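Skernari, pinza de mano para grabar demostraciones. Versión de taller

Última actualización: febrero

Qué es: una pinza paralela que se lleva en la mano, con cámara gran angular encima y dos dedos blandos. Abres y cierras con el gatillo, haces la tarea tú mismo, y lo grabado sirve después para entrenar el brazo. Sin motor en la versión de mano. El mismo cabezal en versión motorizada se llama Vastholm y tiene página aparte (a medias todavía, paciencia).

La montamos en el taller compartido de Grgić, segunda planta, mesa del fondo. Diseño de Senad Georgiou con retoques de todo el que ha pasado por allí. Se puede comprar en kit, montada, o imprimirla entera en casa si tienes impresora y ganas de lijar.

Qué trae el kit

- Cuerpo y empuñadura impresos, en negro.
- Dos soportes de dedo, negros, con sus tornillos.
- Dos almohadillas blandas estriadas, naranjas. Más un par de repuesto.
- Marcadores fiduciales en blanco y negro, uno por dedo, ya recortados.
- Guía lineal, gatillo, muelle de retorno.
- Soporte para la cámara. La cámara NO viene.
- Bolsa de tornillería. Siempre sobran dos o tres, no te asustes.

Lo que pones tú: cámara con ojo de pez, tarjeta, destornillador hexagonal, una tarde.

Datos rápidos

Apertura máxima 70 mm. Carrera del gatillo 14 mm. Peso sin cámara: no lo hemos puesto porque cambia según el relleno con que imprimas. Referencia del kit para pedidos: 2815. Ponla en el asunto del correo, por favor, que si no se pierde entre los demás.

Montaje

Empieza por la guía. Mover el carro con el dedo antes de apretar nada: tiene que correr de punta a punta sin engancharse. Si roza, lima el canal, no le eches aceite (el aceite acaba en las almohadillas y ya no agarran).

Luego los soportes de dedo. Tornillos en cruz, poco a poco, como una rueda de coche. Los dos soportes a la misma altura. Comprueba cerrando la pinza sobre una hoja de papel: si la hoja sale torcida, afloja y repite.

Almohadillas al final. Entran a presión desde abajo, las estrías hacia dentro. Cuesta. Agua con un poco de jabón y entran.

Los marcadores van planos, planos de verdad. Una burbuja debajo del papel y el ancho de apertura sale bailando en los datos. Nosotros perdimos una noche entera con eso. Papel mate, nunca plastificado, por los reflejos de la lámpara.

El gatillo: hay gente que lo prefiere duro. El muelle del kit es el blando. El duro se pide aparte, mismo precio.

Calibrar

Abrir del todo, cerrar del todo, cinco veces, delante de la cámara. El script Ilora saca el mínimo y el máximo de la distancia entre marcadores y guarda el fichero. Hazlo otra vez cada vez que cambies almohadillas. Y si se te cae. Se te va a caer.

Ojo con la luz: si un marcador queda en sombra, Ilora se lo salta y rellena con el valor anterior. En la gráfica se ve como un escalón. Versión nueva avisa, la vieja no decía ni mu.

Para qué la usamos

Tareas de casa en pequeño. Sacar cosas de un cajón, meterlas, pasar un bote de una balda a otra, doblar un trapo (lo del trapo va regular). Cada tarea pide más de 40 repeticiones buenas antes de que merezca la pena entrenar nada. Cambia los objetos de sitio entre una y otra, que si no el brazo se aprende la posición y a la primera que mueves el bote agarra aire.

Consejos de montar el rincón:

Fondo de tela oscura, lisa si puede ser. Fija el mueble por detrás con dos gatos, que al tirar del cajón se viene todo. Tiradores pequeños de metal: por abajo con la punta del dedo, nunca de frente. Los tubos de crema, por el medio y sin apretar demasiado. Los botes con dosificador mejor por el cuerpo.

Trabajar despacio. Más despacio de lo que te parece. Con movimientos bruscos la imagen se emborrona y el seguimiento se pierde justo al cerrar la pinza, el peor momento posible. 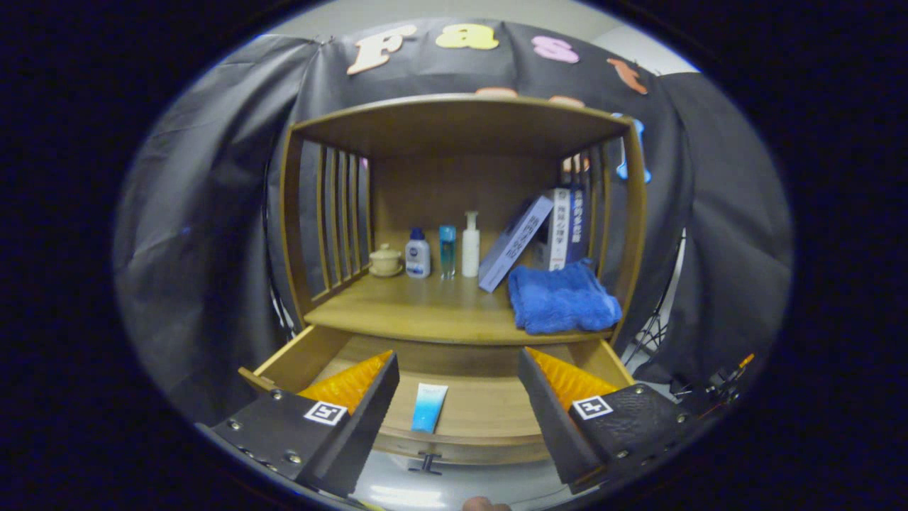
Los cajones son lo que más dudas trae, así que va lo que nos funciona. Entra con la pinza bastante abierta y recta, baja hasta casi tocar el fondo, cierra, sube en vertical. No arrastres el objeto contra el lateral. Si la pieza está girada, gira la muñeca antes de bajar y no dentro, que dentro no hay sitio y los soportes pegan con la madera. Y corta la grabación solo cuando hayas soltado y retirado la mano, un par de segundos de más no molestan.

Repuestos

Las almohadillas se gastan por la punta. Cuando las estrías empiezen a brillar, cambiar las dos a la vez, nunca una sola. Guía y carro aguantan bien. Los soportes se rompen si aprietas de mas, siempre por el mismo agujero, el de arriba; en la última revisión va reforzado.

Compatibilidad

Los dedos son los mismos en Skernari y en Vastholm, tornillos incluidos. Los soportes de la primera tanda no valen, agujeros más juntos. Si la tuya tiene la empuñadura redonda, es de la primera tanda.

Pedidos

Por correo o pasándote por el taller, a partir de las seis de la tarde. Las montadas tardan más que el kit, se hacen de una en una. Ficheros para imprimir: se piden a Senad, los manda él en cuanto puede. Si imprimes en casa, almohadillas en material flexible y despacio, la primera capa sobre todo. El naranja es lo que había en la bobina, ponlas del color que quieras menos blanco o negro, que confunde a los marcadores.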